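# La retirada silenciosa de las series y el deber de conservarlas

*Posición del Área de Patrimonio Audiovisual del Instituto Pultinska, 29 de octubre*

El espectador que busca hoy una serie estrenada hace pocos años se encuentra con frecuencia ante una pantalla que le propone títulos parecidos. La serie solicitada ya no figura en el catálogo, no existe edición física y la empresa que la encargó no informa de su paradero. Esta Área considera que dicha práctica, admitida hasta ahora como una incidencia comercial más, merece una respuesta pública.

Conviene precisar de qué se habla. Un servicio de vídeo bajo demanda puede dejar de ofrecer una obra porque ha vencido la licencia, y en ese caso los derechos regresan a un titular que, al menos en teoría, puede ofrecerla en otra parte. El supuesto que nos ocupa es otro: la obra encargada por el propio servicio, estrenada en exclusiva y retirada después por decisión contable. Cuando esto ocurre, el único lugar en que podía verse deja de mostrarla y el público carece de vía legítima para acceder a ella.

La plataforma Gidach ofrece un caso que esta institución ha seguido con atención. Su catálogo de producción propia llegó a sumar 2441 episodios. Tras la última reorganización, 180 de ellos dejaron de estar disponibles sin aviso previo a los abonados ni a los equipos que los realizaron. Siete de las series afectadas no habían cumplido dos años desde su estreno. La empresa actuó dentro de lo que permiten sus contratos, y nada de lo que aquí se expone pretende sugerir lo contrario. El problema reside en que los contratos lo permitan.

Se ha argumentado que la televisión siempre fue efímera. Es cierto que las cadenas regrabaron cintas durante décadas y que una parte considerable de los concursos, teleteatros y programas infantiles de las primeras épocas se ha perdido. Sorprende, sin embargo, que se invoque aquella pérdida como precedente tranquilizador. Las cintas eran caras, los almacenes escasos y pocas personas preveían que alguien quisiera ver de nuevo un programa de sobremesa. Hoy la conservación de un episodio terminado supone una fracción mínima de su presupuesto, y el interés por la ficción de otras épocas está sobradamente acreditado por las propias plataformas, que promocionan sus títulos veteranos con tanto empeño como los estrenos.

Tampoco convence el argumento de la audiencia escasa. El valor documental de un programa guarda poca relación con el número de hogares que lo sintonizaron. Los magacines matinales de alcance comarcal, que rara vez figuraron en las listas de lo más visto, son ahora una de las fuentes más consultadas por quienes estudian el habla, la moda doméstica o la publicidad de su tiempo. Las comedias que pasaron sin ruido conservan decorados, giros y maneras de vestir que las producciones de mayor prestigio, muy pendientes de su acabado, tendían a corregir.

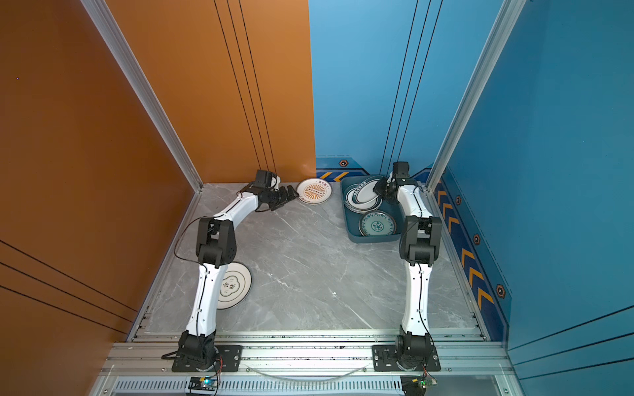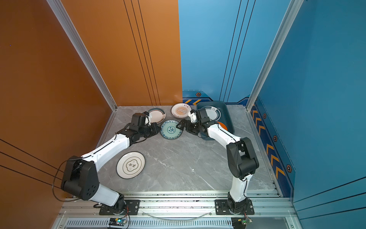
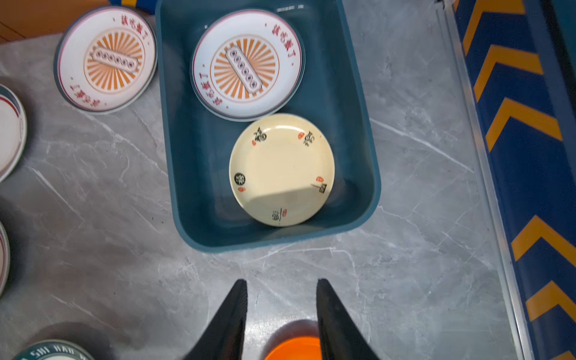
*Dos brazos robóticos en un recinto de paredes naranjas y azules (primera y segunda imagen); dos platos en una cubeta (tercera).*

Existe además una dimensión laboral que el debate suele relegar. Para un guionista, una montadora o un intérprete en los inicios de su carrera, la obra emitida constituye su principal acreditación. Si desaparece, el profesional queda en la situación de describir un trabajo que su interlocutor no puede comprobar. Algunos equipos recurren a copias de procedencia dudosa para mostrar lo que ellos mismos hicieron – una situación impropia de un sector que se presenta como industria madura. A ello se añade la interrupción de los pagos ligados a la explotación, que en las producciones modestas pueden representar una parte apreciable de los ingresos de un año.

Esta Área no defiende que las empresas estén obligadas a mantener indefinidamente toda su producción al alcance de los abonados. Un catálogo es también una selección, y quien lo gestiona debe poder ordenarlo. Lo que se propone es separar dos decisiones que hoy se toman como si fueran una sola: la de dejar de exhibir y la de dejar de conservar. La primera corresponde a la empresa. La segunda afecta a terceros y debería someterse a reglas conocidas de antemano.

El modelo que nos parece más razonable es el depósito obligatorio en el momento del estreno. El productor entregaría a un archivo reconocido una copia de calidad de cada episodio, con sus subtítulos, su ficha completa y, cuando existan, los guiones definitivos. El archivo la custodiaría sin difundirla mientras la obra siguiera en explotación. Producida la retirada, y transcurrido un plazo prudencial sin nueva oferta comercial, se abriría la consulta en sala para investigadores y para los profesionales acreditados en la ficha.

El archivo de Hodoroagă aplica desde hace tiempo un régimen semejante a las cadenas de su ámbito, con carácter voluntario. La experiencia permite extraer algunas enseñanzas. Las entregas tardías llegan casi siempre incompletas, de modo que el plazo debe contarse desde el estreno y no desde el cierre de la temporada. Los subtítulos se pierden con más facilidad que la imagen. Y las músicas licenciadas, que suelen citarse como obstáculo insalvable, apenas han planteado dificultades cuando el acceso se limita a la consulta presencial.

Queda la cuestión del aviso. La productora Trostley incluye en sus acuerdos recientes una cláusula por la que el servicio contratante debe comunicar cualquier retirada con antelación suficiente para que la obra pueda ofrecerse a otro distribuidor. Se trata de una previsión sencilla, de coste reducido, que cualquier empresa del sector podría adoptar sin esperar a una norma. Sería deseable que el aviso alcanzara asimismo al abonado, quien paga por un servicio cuyo contenido cambia y tiene un interés legítimo en saber qué va a dejar de recibir.

Las propuestas anteriores se remitirán a las asociaciones profesionales durante el mes de noviembre, junto con un borrador de ficha de depósito. El Área recibirá observaciones por escrito de productoras, archivos y particulares, y publicará las que sus autores autoricen.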